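The Small Book of Cards

Every few years somebody announces the end of the wallet, and every morning I still put one in my pocket. Mine is a card holder of the simplest kind, with clear sleeves inside that you turn like pages. In June I decided to empty it completely and fill it again with more thought.

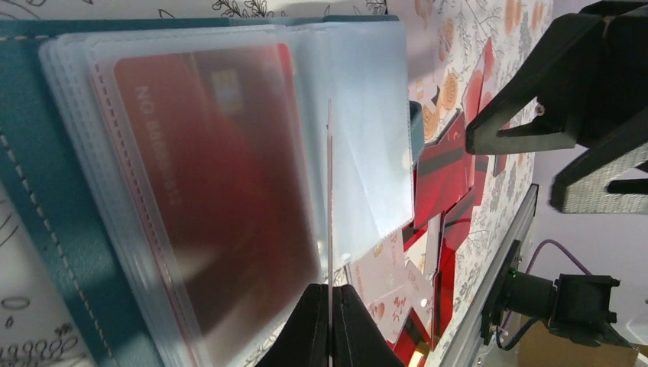
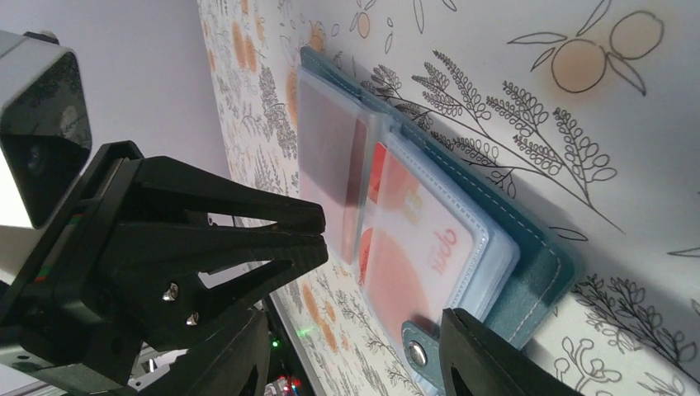
A teal card holder with white stitching, open on a patterned surface.

Words: Florante Dalisay

The work took me one long evening. I had expected to finish before the tea was cold, but a card holder keeps more than cards. It keeps all the places where you once planned to be a regular customer.

I found a stamp card from Cruzado, a coffee bar near my first apartment. It had 4 stamps, and the owner retired before I could earn another. I found a library card for a town where I no longer live, and a membership card from the Dadlow swimming pool, number 3064. I remembered this number immediately, although I cannot remember the number of my own car. For years I said it aloud at the desk, with wet hair and a towel on my shoulder, when I came back to ask for a lost sock or a forgotten key.

I like holders with sleeves very much. In a wallet with tight slots, a card hides behind the next one and only its top edge is showing. In a sleeve you can see the face of it. The weak side is the plastic. With time it becomes cloudy, and two sleeves like to stick together, so you turn one page and two pages come. My aunt, who sold school supplies for most of her life, taught me to hold a sleeve by its thin edge and bend it a little before putting the card in. The mouth opens and the card goes down without a fight.

There is also the question of order. My friend in Porik arranges his cards by color, and he is always very quick at the cash desk. I tried this and was slow, for the reason that half of what I own is red. Shops and banks seem to love this color. Now I arrange by how often my hand goes there. The bank card is first, then the bus card, then health insurance. The cards for shops are at the back, and they must share – two in one sleeve, back to back, so that both faces can be seen.

The closing part deserves a few words. I have owned holders with a zipper, with a rubber band and with nothing. The zipper caught on the lining of my coat. The band became loose before the first winter was finished. A tab with a snap button is what I prefer today. It makes a small click, and I know with my fingers that the thing is shut, even in a crowded bus.

The market in Detura has a stall with holders in every size. The biggest has room for 100 cards, and the seller told me that people buy it for business cards and for collecting. I held it in my hand for some time. It was thick as a sandwich. I paid for a small one and went home.

The old papers went into an envelope, except for the swimming pool card. That one is in the last sleeve, behind a pharmacy card. The pool put new machines at the entrance long ago, and I do not think they would read it.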